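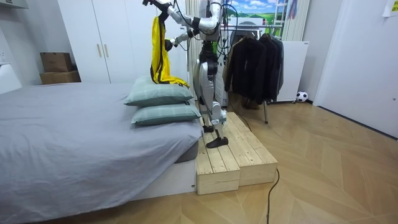
Garment pickup at the foot of the bed, robot on the two-tier step.

Re: [Trudby-users] Flundari laundry package, worth the money?

Killian Fleury wrote:

> We have the Trudby humanoid on a one-year lease and the reseller is
> now offering us the Flundari package on top of it. The brochure says
> it handles shirts, towels and bedding "in ordinary furnished rooms."
> The quote is 2630 for the license plus 572 a year for updates. Has
> anyone on the list run it outside a demo kitchen? I mostly want to
> know three things: does it need the special table, how much setup is
> there per room, and what does it do with thin or slippery fabric.
> We would be using it in two furnished apartments, bedroom and hall
> only.

Killian,

We've been on the trial license since July, in one bedroom. I'll take your questions in order and then add a couple of things the brochure leaves out.

Table: no. The quote we got had the Ghumman folding table on it as a line item and we had it removed. The software will accept any flat surface you teach it. We use the bed. Ours has a plain gray sheet on it and two pale green pillows stacked near the foot, and the robot works over those from a pine step set right against the side of the bed. With the table our total would have been 3168. Ask for a quote with that line taken out, because they won't offer it.

The step is our own. Standing on the floor, the arms had to reach out too far over the mattress and the balance controller kept stopping the run. If you build one, make the top deep enough that one foot can be set behind the other. It likes to stand that way when it lifts.

Setup per room: the first map took me most of an afternoon. After that it was short. You walk it through the room once, mark the work surface, and mark anything it must not touch. I marked the wardrobe, the radiator and the clothes rack. If you move furniture you have to redo the marks but not the map. The manual is wrong on this point and tells you to start over.

Watch your cables. We have one running across the floor behind the step and I marked it as a keep-out line by hand. The automatic floor scan did not pick it up on our dark cable over light parquet. Support at Flundari said they had heard this before and had no date for a fix.

Fabric: this is where I would be careful. The picture at the top has it holding up a bright yellow piece with a bit of a shine to it and a black edge on the inside, one hand high and the other at mid-height. That two-handed hold is the standard first move for anything the software can't classify. Cotton shirts and towels are fine. Slippery things go more slowly, and it sometimes lets go with the upper hand and begins again. I logged 37 garments of that type over the trial and it put nine of them down unfolded and asked for help. It did not damage any. It also did not learn from one day to the next as far as I could tell, whatever the sales page says about that.

Bedding: we tried pillowcases only. It can pick up a pillowcase and lay it flat. It can't put a pillow in one. Fitted sheets are listed as "coming" and were listed the same way when we signed up.

On price, the yearly fee covers updates and email support. Phone support is separate. The license is tied to one robot, but you can use it in as many rooms as you like, so your two apartments would be covered if you carry the robot between them. If you swap the unit under your lease, ask in writing whether the license moves with it. Our reseller said yes and then said he would check.

You might also look at the Ustley add-on. It is cheaper and does towels only. I haven't run it, but someone posted a setup file for it here in the spring and it should be in the archive.

For two bedrooms I would take the trial before paying for a year. If most of what you have is cotton, it will probably do what you need. I can send you my step dimensions and the keep-out file if they're any use. Write to me off list, since attachments get stripped here.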